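4. Shade Matching and Wear Time in Tinted Face Products

Reading time: 11 minutes

4.1 Background to the wear study

Most advice on choosing a foundation shade tells people to test it along the jaw in daylight. In the first survey we found that few buyers do this. They pick from a chart on a phone, or they buy the shade they wore before from another brand. Section 3 covered how often those choices led to a return. This section deals with what happens to the color after it has been put on.

Many tinted products darken during the day. People who wear them call this oxidizing, although oxidation is only one possible cause. Skin oil changes how pigment sits on the face, and so does the loss of water from the product in the first minutes after it is applied. A shade that matches at breakfast can look too deep or too orange by lunch. We wanted to know whether primer, powder, or skin type had the most to do with it.

4.2 Participants and products

We sent a questionnaire to 800 adults who wear a tinted face product at least twice a week. A smaller group then wore the test products at home in December. Each person wore two products, one on each side of the face, and did not know which was which. The four products are referred to by the working names Plalten, Ovley, Kahsay, and Gamham. Plalten and Ovley are liquid foundations with a matte finish. Kahsay is a tinted moisturizer. Gamham is a cream in a compact and has the heaviest coverage of the set.

Participants were asked to wash with their usual cleanser, wait until the skin felt dry, and apply the product with clean fingers. Sponges were left out of the main test, as they soak up different amounts of liquid products and creams. Half the group used a loose powder on top. Primer was allowed only on the last two days.

Color was read at the cheek and forehead just after application, and again after two hours and seven hours. Each person also gave a rating of how well the shade still matched the neck.

4.3 Results

Most of the darkening happened early. For both liquids, the change in the first two hours was larger than the change over the rest of the day. Kahsay shifted least. Gamham held its color on dry skin but turned noticeably warmer on oily foreheads, and several people said it gathered beside the nose.

Powder slowed the change on oily skin and made almost no difference on dry skin. Primer gave mixed results. A silicone primer under Ovley made the finish look smoother, but the color readings stayed close to those without it. Under Plalten the same primer caused some rolling and patchiness, and those readings were dropped.

The ratings did not always follow the readings. People with deeper skin tones reported a poor match more often, even when the measured shift was small. Their notes mention a gray cast more than they mention darkening. We take this to be a problem with the undertones on offer, and it needs a study of its own.
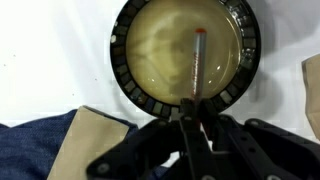 Figure 7. Cloudy yellowish-tan liquid in a round, tile-rimmed dish.

4.4 Limits

Participants applied the products themselves, so amounts varied from one face to another. The test took place in cold weather with indoor heating, and results in summer may differ. We did not include sunscreen, which many people wear under foundation every day.

Posted 2 January 2022

Comments (3)

oilyTzone: I wait a good while before I check the match and it does help. Wish you had tested a setting spray too.

Marthinus Kruger: Was the powder tinted or translucent? A tinted one could shift the first reading by itself.

dee_m: The gray cast part is so true. I mix two shades every morning and I'm tired of paying for both.

We use cookies to remember your settings and count visits. Accept | Manage choices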